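Bresemon Brewing — Cellar and Brewhouse Safety Walk

Done by: Aarti Vashisht, with Omprakash Awasthi on the brew deck
Month: November
Start: 6:40 a.m., before mash-in

Marks used: OK / FIX / WATCH. Comments go under the item.

BREW DECK

1. Deck grating tight, no lifted corners — OK
Omprakash redid the two clips by the kettle and they are rock solid. Lovely work!

2. Kettle manway gasket and latch — OK

3. Boilover kit within reach (face shield, long gloves, spray hose) — FIX
Shield is badly scratched. I could barely read the gauge through it. New one ordered, and please use the spare from the lab until then.

4. Hot liquor line insulated to the last elbow — WATCH
Tape is peeling at the elbow over the grain chute. Still covered today, but check it every brew.

5. Mill guard on, emergency stop tested — OK
Stopped the moment I hit it. Grain dust had been swept from under the hopper too, and it's the cleanest I've seen that corner.

CELLAR

6. Pressure relief valves on all 4 unitanks, tags in date — OK

7. CO2 monitor, low sensor by the drain — OK
Alarm tested with the test gas. You could hear it out in the taproom, so that new horn was money well spent.

8. CO2 monitor, walk-in cooler — FIX
Display works but the outside strobe doesn't flash. Ghislain Turcotte has the part. Cooler is a two-person job until this is signed off, even for a quick keg swap.

9. Glycol lines, no drips or ice on the floor — OK

10. Hoses hung up, clamps and gaskets checked — WATCH
Hoses all up off the floor (thank you, night shift!) but three gaskets in the clamp bin have nicks in them. I tossed those. If you find one that looks tired, toss it too — we have a full box.
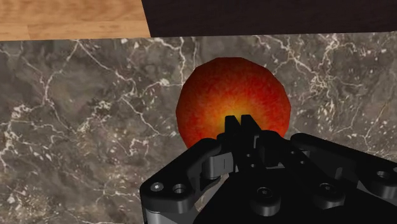
CHEMICALS AND CIP

11. Caustic and acid on separate shelves, lids on — OK

12. Secondary labels on every spray bottle — FIX
One bottle of sanitizer in the Willari barrel room had only "SANI" in marker. Relabeled on the spot with the product name and mix date.

13. Eyewash flushed, path clear — OK
Ran it for the full time and the water came up clear and even on both sides. Someone had moved the pallet jack out of the way before I got there, and I was so happy to see it.

14. Goggles and gloves at the CIP cart — OK
All sizes stocked, including the small gloves Chae-won Wang asked for last time.

PACKAGING AND LOADING

15. Canning line guards and interlocks — OK
Opened each door with the line running empty. Every one stopped it.

16. Keg stacks no higher than three, straight and strapped — WATCH
The back row was leaning a little toward the aisle. Restacked with Ifor Dafis. We counted 92 half barrels in there, and that is plenty for that bay.

17. Fire extinguishers, pins and gauges — OK

18. Dock plate and wheel chocks — OK

STILL OPEN

Item 3: new shield, Aarti
Item 8: cooler strobe, Ghislain
Item 12: label roll for the barrel room, Chae-won

General comment: this was our best walk so far, and it shows how much care everyone is putting in between brews. Finished at 8:15 a.m. with time for coffee. Ifor takes the clipboard next month and would like to start in the cooler, so have the strobe ready for him.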